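Category: Home tasks > Grasping & small parts
Reading time: 4 min

Ticket 2712 – Arm does laundry okay, loses it on zippers
Status: Open
Opened by: Ermanno Barbieri
Monday, February 11, 2019

Hi all, me again (the towel guy). Towels are fine now, thanks to whoever told me to lower the approach height. I've moved on to the next thing on my wife's list of stuff a machine ought to be doing by now, and that's getting the kids' school bags ready. Open the bag, put the folder in, close the bag. I figured the folder would be the hard part. Nope! It's the zipper.

Setup: Skollano arm with the stock two-finger gripper, wrist camera on, Brivix control software, latest stable. I haven't changed the fingertips. They're pretty scratched up from a winter of me bumping them into things, so go ahead and blame that if you want.

What happens: it finds the zipper pull, comes down on it, closes, and the log says "grasp OK". Then I tell it to drag along the track and one of these goes wrong. Either the pull slides out from between the tips after an inch or so, or the pull stays put and the entire bag comes along for the ride. I had one run where it towed the bag clear to the edge of the table and I had to hit stop. On straight stretches it gets through roughly 60 percent of the time. On the corners it's close to hopeless.

Tried so far:

Grip force up two steps. Less slipping, more towing. Also made a worrying crunchy noise, so I put it back.

Slower drag speed. Helped a little on the straight part, did nothing for the corner.

Taped the bag down with painter's tape. Big improvement, but come on, if I have to tape the bag to the table I could have zipped it myself four times over.

Stuffed the bag with a bath towel so the fabric isn't floppy. This one surprised me, it was the best run of the night. The track holds its curve and the slider doesn't get pinched in the folds. Of course a real school bag is half empty in the morning when you need it open, so I don't know how much that buys me.

Re-ran the wrist camera calibration. No change that I could notice.

Update, same evening: Venkataraman support called me back (they sold me the arm, very patient people). Their guess is that I'm pulling in a straight line between waypoints when the zipper wants me to follow the curve, and that once the pull is twisted sideways against the slider it's going to jam no matter how hard I squeeze. Makes sense to me. They asked me to record a denser path by hand around the corner and let the wrist rotate with it. I did that and it got past the corner on the tape version, then stalled on the next run. So, better? I'd like more than a couple of runs before I say so.

They also said soft things that move when you pull them are still rough going for any arm in this price range, and that most people use a second arm to hold the fabric. I have one arm and one kitchen table, so that's not happening this year. My wife's opinion is that the second arm is attached to me. She may have a point.

Questions for anyone who's been here:

Is there a way in Brivix to stop on sideways load at the wrist instead of only on grip force? I found the setting for the elbow but not for the wrist.

Has anyone tried the rubber fingertip covers from the Hosstead parts page on something as small as a zipper pull? I'm afraid they'll be too fat to get in around it.

And does anybody have a decent recorded path for a rounded corner that I could start from?

I'm leaving the grip setting at stock for the next round and starting with the pull right by the corner, with the wrist pointed straight at it.
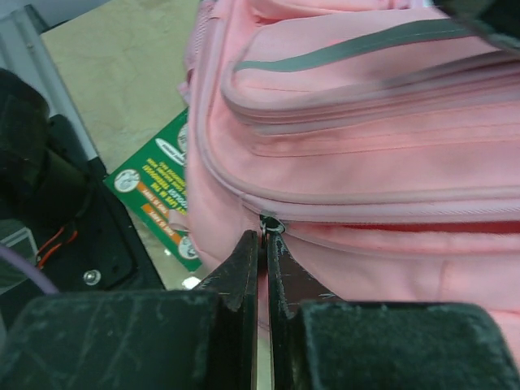
If that batch goes okay I'll do the same with no tape and no towel inside, and I'll post the log either way. The folder can wait until the zipper behaves.

Contact support | © 2019 Brivix User Help | Back to top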